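4. Mise en place devant le lave-linge

Section valable pour le kit Hedwood (base mobile + bras + tête caméra), logiciel Fivlow. Relue par Tomás Heffernan, 2 novembre 2024. Pour le sèche-linge voir section 5, pas la même procédure !

Avant de commencer : base chargée à 40 % minimum, Fivlow ouvert sur la tablette, pince montée et verrouillée (section 2). Lave-linge à l'arrêt, programme terminé.

4.1 Dégager la zone

1. Retirer du sol tout ce qui traîne devant la machine. Chaussettes, bouchons, bouts de carton. Les petits objets clairs sont mal vus par la base.
2. Mesurer le passage. 66 cm libres au minimum entre la machine et le meuble d'en face. Moins que ça : ne pas lancer, le bras n'a pas la place de se replier.
3. Tapis : à enlever. Sol rayé ou à motifs : pas de souci, mais cocher « sol texturé » dans Réglages > Navigation.
4. Bassine ou panier sur le dessus de la machine : autorisé, s'il est stable. Ne doit pas dépasser côté ouverture du hublot.

ATTENTION : ne jamais poser de lessive liquide ouverte sur le dessus. Le bras passe au-dessus en phase de repérage.

4.2 Placer la base

1. Amener la base à la main (mode Libre) face au lave-linge, un peu décalée du côté de la poignée.
2. Incliner la tête vers le bas avec le curseur Tête. Il faut voir en même temps le hublot, le bouton de programme et le dessus de la machine.
3. Ouvrir le hublot à fond. A la main la première fois, obligatoire.
4. Vérifier sur la tablette que la porte apparait en entier, grande ouverte, et que l'entrée du tambour n'est pas cachée par la pince.

Comparer avec la vue ci-dessous. Pas besoin que ce soit identique au centimètre, l'angle compte surtout.
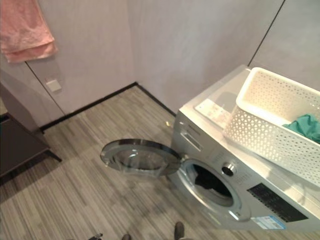 Fig. 4-a. Vue de la tête, hublot ouvert, panier sur le dessus.

Le hublot s'ouvre à gauche sur la figure. Charnière de l'autre côté : passer par Réglages > Appareil > Inverser, puis refaire 4.2 depuis le début. Machine à chargement par le dessus : non prise en charge.

Note : les portes transparentes posent parfois problème, Fivlow voit le sol à travers et croit que c'est libre. Si le contour vert ne suit pas le cerclage, toucher trois points du bord sur l'écran. Il garde en mémoire.

4.3 Apprentissage des repères

1. Menu Repères > Nouveau.
2. Toucher dans l'ordre : bord de la porte, joint, bouton rotatif, tiroir à lessive.
3. Panier : toucher le rebord, jamais les trous. Les parois ajourées donnent une profondeur fausse.
4. Valider. La base recule de 200 mm puis revient, c'est normal. Rester à l'écart pendant le mouvment.
5. Enregistrer sous un nom court, sans accent.

Papier ou notice posé sur le dessus : à retirer avant l'étape 2, sinon il est pris pour du linge une fois sur deux.

4.4 Premier essai

1. Un seul vêtement, couleur vive, dans le panier. Pas de blanc sur blanc.
2. Lancer Essai > Panier vers tambour. Vitesse lente.
3. Main près de l'arrêt d'urgence pendant tout le cycle.
4. Vêtement laché avant le tambour : augmenter le serrage d'un cran, recommencer. Trois échecs de suite = refaire 4.3.

ATTENTION : enfants et animaux hors de la pièce. Contrôler le tambour à l'oeil avant de fermer.

Code 1437 à l'écran : porte non détectée. Rallumer la lumière de la pièce, nettoyer la vitre de la tête, relancer. Si le code revient, envoyer le journal à Dae-han Ha, support Carnitz, avec le modèle exact du lave-linge.

Suite : 4.5 Fermeture du hublot par le bras (option, pince Yousafzai uniquement).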